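Updated 2019-11-24

## Trolau Neighborhood Attitudes Survey: methods FAQ

**Who was interviewed?**
The sample is 3567 adults in 249 census tracts. Interviews were done by phone, in English or Spanish.

**How is "trust in local police" measured?**
One item, four response options, from "a great deal" to "none at all." "Don't know" is recorded but not read aloud. The published figure combines the top two options.

**Why does the topline say 49 percent when the table by race shows no group at 49?**
The topline is a weighted average across groups. Each group's own figure can sit well above or below it.
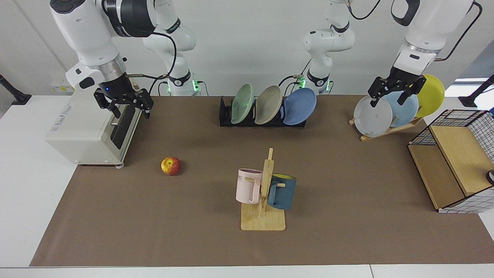
Muireann Scanlon wrote that the wording on police changed between waves, and asked if the trend line should be read across the break. It should not. The earlier item asked about "officers in your city" – the current one says "police in your neighborhood." The two series are plotted separately.

**Are small groups reported?**
Only where the unweighted base is large enough. In this wave, 6 tracts were merged with adjacent ones before weighting.

**When is the next release?**
The tract-level file is due in December. Requests for the codebook go to Rukhsana Lodhi at the survey desk.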